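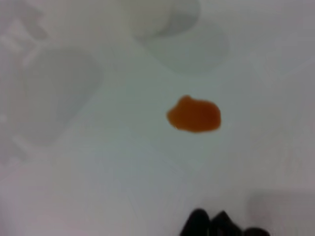
Fuad Fikre reckons you should never go near a spill on a white table with a wet cloth. Blot first, he wrote under my last post, then wait, then blot again, and only then think about water. He used the word "blot" 6 times. I have read the comment more often than I'd like to admit, mostly while holding a sponge.

I take the point, Fuad, but the trouble with a white table is that everything on it looks like a spill. A crumb looks like a spill. A lolly looks like a spill until you're nose to nose with it. I grew up with a brown laminex table in Didton that could have hidden a whole roast dinner, and I wasn't ready for furniture that tells on me.

We got ours in May, from the Drernier showroom out past Flutton. It cost $934 delivered, in a colour they call Lemma, and I asked the bloke what made it Lemma and not white. He said it was warmer. I have looked at it in the morning and I have looked at it at night, and it's white.
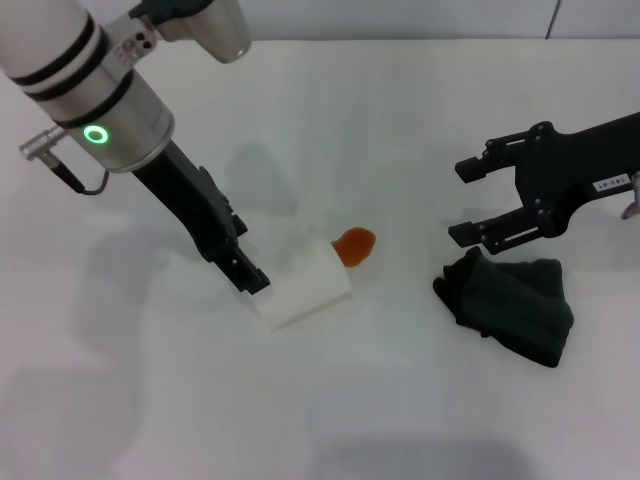 So I've got two rules now. The first is that a cloth lives on the table, a dark one, folded or near enough. A pale cloth just vanishes and you end up wiping the bench with your sleeve. The second is that anything orange gets dealt with before anything else. Pumpkin, apricot jam, sweet potato, the sauce off the baked beans: they're all just waiting for you to go and answer the door.

White things are a separate problem. I own a fair few white cups, bought back when I had a dark table and they looked rather smart. Put one down on the Lemma and it's gone. I've knocked over two cups of tea reaching for the sugar, and I was sober both times.
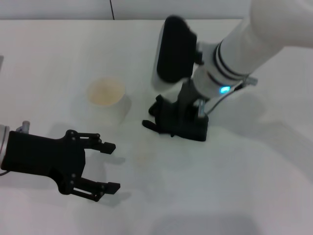 Cup on table, white on white.

My sister says to buy a tablecloth. I priced one, a nice mustard check, and then remembered I'd have to wash it. Fuad, if you're reading, what's your position on turmeric? I'm doing a curry tonight and I've already moved the chairs back.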